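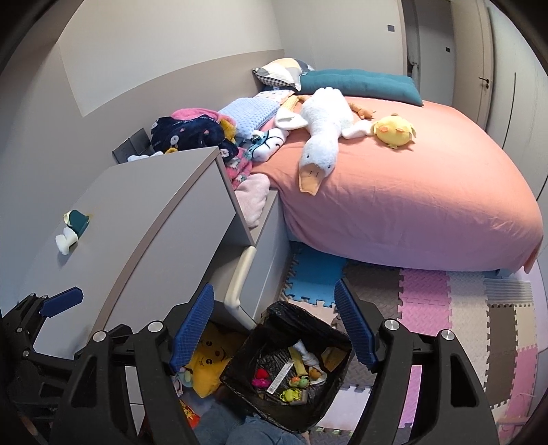 Samer Hakim asked after the last report whether we could get enough variety from real homes without the numbers slipping, and whether soft things would be worth the trouble. Yes to both, and I'm very happy to be able to write that!

**Progress to 2026-10-17**

We now have nearly 2,000 usable demonstrations, all recorded with the hand-held gripper in rooms people live in. Bedrooms have been the best places by far. One bag of toys on a foam mat gives us plush, hard plastic, rings and cloth all mixed together, and the person holding the gripper has to choose an approach every single time.

- Pick from an open bag: the largest set, and still growing
- Place on a bed or nightstand: good, though we need more cluttered surfaces
- Blankets and clothing: only 50 so far, slow to record and slow to label

The blue finger pads from Kinnunen are staying. We tried a smoother pair for 10 recordings and went back.

Labeling is behind. Werkano's review tool drops the last second of some clips, so we are checking the ends by hand until the fix comes in.

**Next**

Another 100 cloth demonstrations, then the first full training run on the Divora cluster. I'd like to show you results in January. We would also like approval to move the unspent travel money into labeling hours.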